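Evening, kitchen quiet, tea next to me

I did it! The big white table is clear from one end to the other, and I keep walking past just to look at it. All winter it has been where everything lands: mail, seed packets, the bike lamp, a stack of Mogensen catalogs I swore I'd read, 32 jars with no lids and a bag of lids that fit none of them. I started right after breakfast thinking I'd give it an hour, and then it was getting dark and I was still going, on my knees on the floor with a shoebox full of rubber bands (why do I own so many rubber bands??) and having a wonderful time.

The mail went fastest. One pile to keep, one to shred, and the keep pile came out so thin I could slide it into a single folder. The jars went to the swap shelf in Wikstead on my lunch walk, two bags, very clanky. The catalogs went in the recycling and I didn't even peek. Well, one peek. There was a nice lamp.

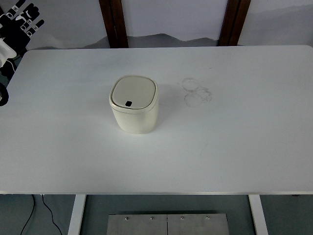 The one thing I'm letting stay out is the little cream canister with the lid. I love it so much. It's squat and rounded at the corners, with a bit of a shine to it, and it looks so much better with space to stand in than it ever did wedged behind the toaster. I've decided it's for crumbs and tea bags and the twisty ties off the bread, all the small stuff that used to make a trail across the table on its way to the big trash can under the sink.

The rings are still there, of course. A whole cluster of them, gray, overlapping, off to the right where the mugs always go. I tried dish soap, then baking soda paste, then dish soap again with a lot more elbow. They're faint now and I'm half fond of them. I might try the Zidau cream next, there's a tube somewhere in the hall closet, but I want to test it on a corner first. And coasters! I have coasters! They were under the catalogs.

Also found: the Uker puzzle, all 1,000 pieces still sealed in the bag. I'd been saving it for when I had a table big enough to leave it on, and look at me, I have one. It'll have to share with dinner, so I'm thinking of doing it on the old poster board and sliding the whole thing under the bed at night.

My back hurts and my hands smell like lemon. Tomorrow the drawer by the stove, if I still feel like this, and I need to buy bread and a new sponge.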